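Sim gripper comparison – long fingers or short ones for flat stuff?

berkine_ben
Running the bimanual setup in sim since June, two-finger parallel grippers both sides. Trying to decide between the long straight fingers and the short chunky ones before we order real hardware. Task is flat things on soft surfaces. Cards, game boxes, puzzle boards. Long fingers win on reach, short ones seem to slip less. What is everyone else using?

Trujillo_W
Short. Always short. Long fingers flex on the real arm and your sim wont show it unless you modeled it. Did you?

berkine_ben
no, rigid bodies. fair point

rahel.h
Disagree with Trujillo. Flex is small if the grip force is sane. The problem with flat objects is getting under the edge at all, and a short fat tip can't do that. Cushion helps you a bit there, it gives. If your cushion is rigid in sim too then throw out the results, sorry

berkine_ben
Cushion is rigid as well... ok. Still think the approach angles are worth something. Did 135 tries per finger type, same start poses. Card was worst for both.

Trujillo_W
135 on a rigid cushion tells you about rigid cushions

erkbridge16
What cameras? I'd fix that before fingers. We swapped wrist cams twice on our rig and it changed the numbers more than any fingertip did. On ours the wide lens bent straight edges so badly the policy kept aiming short.

berkine_ben
Wide head cam plus one on each wrist. Dumping some views so you can see what I'm dealing with

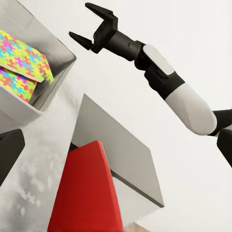
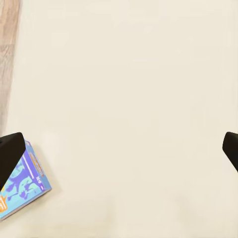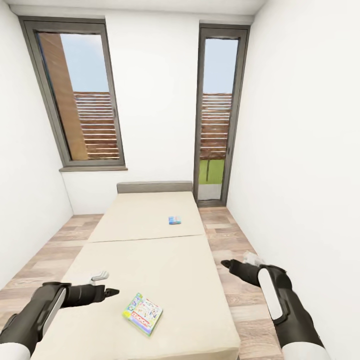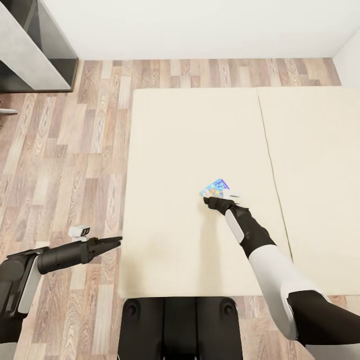
Controller is plain IK with a speed cap, 5 Hz policy on top. Thats probably too slow for the last bit of the approach but going faster ate my whole GPU.

rahel.h
5 Hz is your problem. Not the fingers. Interpolate between targets at least

berkine_ben
I do interpolate. Linear tho

Trujillo_W
Linear in joint space or cartesian? Big difference near the surface. In joint space the tip swings an arc and you clip the mat before you get to the card.

berkine_ben
...joint space. let me check that

erkbridge16
Still say cameras. Wide head view for finding the thing, wrist view for the last few cm. What happens if you drop the head cam once the wrist can see the object? Did that on the Jovside arm and got almost 16 points back on thin stuff. Different gripper though so take it with salt

rahel.h
16 points from dropping a camera, I'd want to see that repeated. We tried the same and got nothing. 2,828 episodes, so not a tiny set either

erkbridge16
Yours were boxes, weren't they? Boxes are easy from anywhere

rahel.h
mostly boxes yeah. fine

berkine_ben
OK plan: cartesian interpolation first, same fingers. Then soft cushion. Then head cam off for the final approach. One change at a time so I can tell what did what. Will post the card results for both finger types, not ordering anything until then

Trujillo_W
Put some flex in the long ones while you're in there. Even a crude spring joint at the base

berkine_ben
will try. anyone got stiffness values for a printed finger, PETG or similar?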